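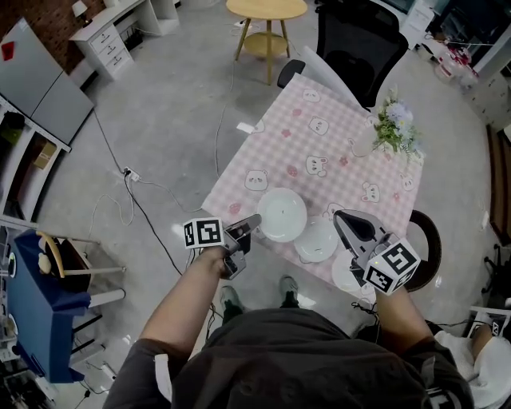

Chapter 6
Setting a Small Table

I learned to set a table in my grandmother's kitchen in Helley, and I learned it wrong. Forks on whichever side had room, glasses in a clump by the bread, and a tablecloth that hung to the floor on one end and barely made it over the edge on the other. We ate just fine! But when I took my first job in a dining room, at a little place called Fragkou, I found out how much I'd been leaving to luck, and I've been fussy about tables ever since.

So this chapter is about the small table. I mean the kind most of us live with, pushed into a room that is also an office or a bedroom, with a desk nearby and chairs that don't match. Big formal tables get their turn in October, when we do banquets. For now I want you to think about a top no more than 70 centimeters wide, because that's where every mistake shows.

Start with the cloth. I love a patterned one (checks, strawberries, cartoon bears, I'm not proud), and a check has a real use: the lines give you something to measure by. Line up one row of squares with the table edge and the rest of the cloth falls straight. Smooth it from the middle out. If you smooth from one end you push all the wrinkles down to the other, and then you're chasing them around with a plate in your hand.

Plates come next, and please, put them down before anything else except the cloth. Beginners always want to do the pretty stuff first. When your plates are different sizes, place the largest one, step back, and fit the others around it. Plain white round plates are the easiest to practice with, and they calm down a busy cloth. On a small top they'll want to overlap. Let them while you're still shuffling things, then ease them apart until each diner has a rim to themselves. I allow 50 centimeters a person, measured center to center, and if I can't get it I take away a place.

Then flowers. A low bunch at a far corner beats a tall vase in the middle, where it blocks faces and gets knocked by elbows. Artificial ones are fine by me. Pale blue and white go with nearly any cloth, pink included, and you can put them away in a drawer afterward.

You'll need a table, one cloth, three plates and something green for the first exercise, which starts on page 33. Clear a path all the way around before you begin, and tuck the chairs back where your hip won't find them.

We use cookies to remember your reading place. By continuing, you accept the Wasatura cookie policy. Accept | Manage settings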